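Koto hand tool – FAQ for home collectors
Bed making and soft goods set

Quick answers, updated in September. Read before you write in please, half the mail we get is already on here.

What am I being asked to do?
Make beds, fold things, straighten covers. With the hand tool and not your fingers. The arm learns from what the tool does, so if your hand does the work there's nothing to copy.

Do I need a robot at home?
No. Tool, charger, phone with the Clerent app. The arms are all at the Cernenitz site. Remote control sessions are a different sign-up, see the bottom.

How many demos?
Target for the bed set is 3,000 across all homes. You do as many as you like, 12 per sitting max. After that people get sloppy, and it shows in the grip data.

How long is one demo?
Up to 2 minutes. Goes over, just stop and save it. Don't rush the end to beat the clock.

Does the bed have to be tidy first?
No!! Messy is the job. Creased cover, clothes thrown on the far side, whatever. Please don't iron anything. Move phones, glasses and pets.

Plain or patterned covers?
Both. Patterned is handy, leaves and sprigs and so on give the tracking something to hold on to. All-white sheets in low light lose tracking alot, turn on a lamp.

How do I grab the cover?
Most asked, so slowly. Come in with the fingers open, one each side of a fold. Close till the fabric stands up in a ridge between the tips. Then lift or drag. Not a huge wad – a ridge is enough. If there's no fold, push the tips together along the surface and one will usualy form.
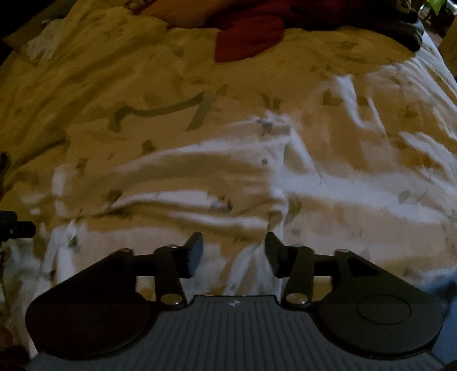

It slipped. Start over?
No. Open, go back, grab again, keep recording. Recoveries are useful. Only scrap it if you dropped the tool or somebody walked through.

Can I use my other hand to hold the sheet?
Not in this set. Two-handed is the Chaudhary set, needs a second tool and its own calibration.

How fast should I move?
Slower than normal. Half speed or so. The trigger too – squeeze it, don't snap it. Snapped grips look like a glitch and get filtered out.

The app says "pose lost"
You covered the lens with fabric or turned too quick. Hold still, aim at the middle of the bed, wait for the beep. Still lost, save and start a new one.

The fingers feel stiff
Check for thread or lint at the pivots. Tweezers, no oil. Still stiff, send it back, we'll swap it.

Who sees my bedroom?
Clips are reviewed by staff at Cernenitz before training. You can delete any clip in the app up to the moment you press submit. After that, email us the clip number.

What about remote control?
Same tasks, but you drive an arm over there from your laptop. Wired internet only. Sign up under Sessions, then do the practice towel first. Slots open 9 am.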